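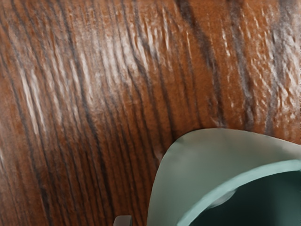 Sturero: grasp planning and simulation for tabletop arms
Made by Kestosex. Current release: Sturero 7

If you look after an arm that picks things up from a table and puts them down somewhere else, you will know how much of the week goes on the last few centimetres. Getting the hand to the right part of the table is easy enough these days. Deciding where the fingers should go, on which side of a rim, at what tilt, and what to do when a second cup is standing close by, is the part that eats the afternoons, and it is the part we wrote Sturero to help with.

Sturero is a desktop program that sits between your camera feeds and your arm controller. It takes in a fixed view of the table and a close view from the wrist, works out where the open-topped things are (cups, bowls, tubs and so on), and offers a short list of grasps in the order it would try them. You can let it choose, or you can pick one yourself and drag the approach line about until you are happy with it.

Everything can be rehearsed in the built-in simulator first, with both views drawn as your own cameras would see them. We have put a good deal of work into awkward surfaces, as a strongly grained table with a shine on it is just the sort of thing that upsets an edge finder, and we would much sooner you met that trouble on a screen.

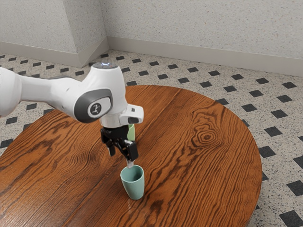

Picture: Kestosex, rendered in the Sturero simulator

The rim planner was rewritten over the winter by Alina Văduva, and those of you coming from Sturero 6 will notice it straight away. It now treats the near and far sides of a rim as separate candidates, checks the whole hand against neighbouring objects (knuckles and all, which the old one was rather relaxed about), and keeps hold of the object's tilt once it has been lifted, so that a pour or a nesting move can be planned from the pose you really have.

What comes in the box
Sturero planner and simulator, one seat
Plidon, our camera calibration tool, with a printable target
Skinner, the surface editor, with 153 table, floor and wall finishes
83 ready-made cup and bowl shapes, all of which can be resized
A printed handbook by Lachlan Carnegie, with worked exercises and a proper index

Price: £495 per seat, paid once. Updates within version 7 are included.

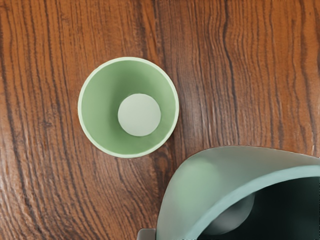 Can I use Sturero with only a wrist camera?
You can, though you will get more out of it with two. With the wrist view alone the planner moves the arm to a couple of looking positions before it commits to a grasp, and it has to remember whatever the held object is hiding. Add a fixed camera and most of those extra moves go away.

Before you order, do please check that your controller accepts joint targets over a network connection. If you aren't sure, send us the model name and we will look it up for you. Orders are answered by email, and the next handbook reprint is due in October.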